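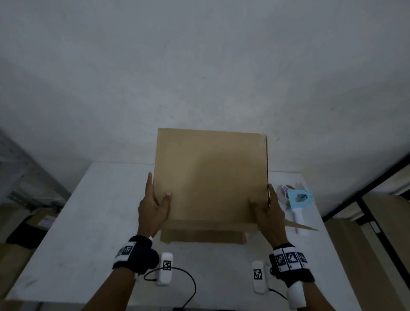
Brauner Karton, unbedruckt.

1/ Seit November hatte ich beim Sichern meines Fotoarchivs Prüfsummenfehler. Jetzt ist die Ursache gefunden, deshalb ein kurzer Thread. Vielleicht sucht jemand nach denselben Symptomen.

2/ Aufbau: älterer Desktop-Rechner, vier Speicherriegel, Linux. Das Archiv liegt auf einer internen Platte, 436 GB. Gesichert wird mit Plovell auf eine USB-Platte, danach läuft die Prüfung über alle Dateien.

3/ Beim ersten Mal meldete die Prüfung 67 abweichende Dateien. Ich habe nur diese neu kopiert und wieder geprüft. Danach waren es 13, aber andere. Keine einzige davon stand auf der ersten Liste.

4/ SMART-Werte beider Platten unauffällig. Keine Lesefehler im Systemlog, keine USB-Resets. Kabel getauscht, Port getauscht, dann die Platte am Laptop geprüft. Am Laptop stimmten alle Prüfsummen, bis auf die 13 Dateien. 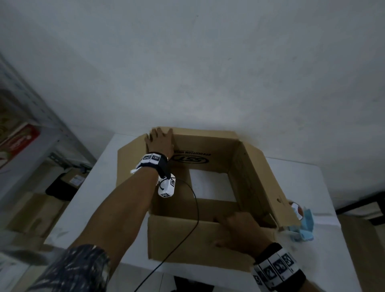 5/ Zwischenstand an der Stelle: Die USB-Platte liest sauber, der Fehler entsteht beim Schreiben oder vorher. Heledd Owen hat mir dann geraten, dieselbe große Datei mehrmals hintereinander zu hashen, ohne irgendwas zu kopieren.

6/ Gemacht, mit einer Videodatei, die nicht komplett in den Cache passt. Neun Durchläufe, acht gleiche Ergebnisse, ein anderes. Damit war die USB-Platte raus. Übrig blieben Arbeitsspeicher, Board, interne Platte oder deren Kabel.

7/ Speichertest über Nacht mit allen vier Riegeln: zwei Fehler, beide erst im vierten Durchgang. Ein einzelner Durchgang hätte mir also nichts gezeigt. Bei meinem ersten Versuch im November hatte ich nach einem aufgehört.

8/ Riegel einzeln getestet, jeweils im selben Slot. Drei sauber, der vierte macht Fehler, immer im gleichen Adressbereich. In einem anderen Slot dasselbe. Es ist der Riegel und kein Kontaktproblem.

9/ Der Riegel ist von Birer, gekauft bei Jarman in Brindbridge. Reklamation am 8. Jan. 2023 eingereicht. Sie wollen beide Riegel aus dem Kit zurück, der Rechner läuft so lange mit der Hälfte.

10/ Unangenehmer Teil: Ich weiß nicht, wie lange der Riegel schon defekt ist. Alles, was in der Zeit über den Rechner ins Archiv gewandert ist, kann beschädigt sein. Das sind fast 2000 Bilder.

11/ Die Speicherkarten vom Herbst habe ich noch, die vergleiche ich gerade am Laptop. Bisher zwei kaputte RAW-Dateien, beide von der Karte ersetzt. Für den Sommer gibt es keine Originale mehr.

12/ Ademir Toledo fragt, ob ECC das verhindert hätte. Einzelne Bitfehler ja, oder sie hätten wenigstens im Log gestanden. Mein Board kann es nicht. Ein neues kaufe ich deswegen erst mal nicht.

13/ Die alten Sicherungen bleiben liegen, bis der Vergleich durch ist. Ergebnis hänge ich unten an.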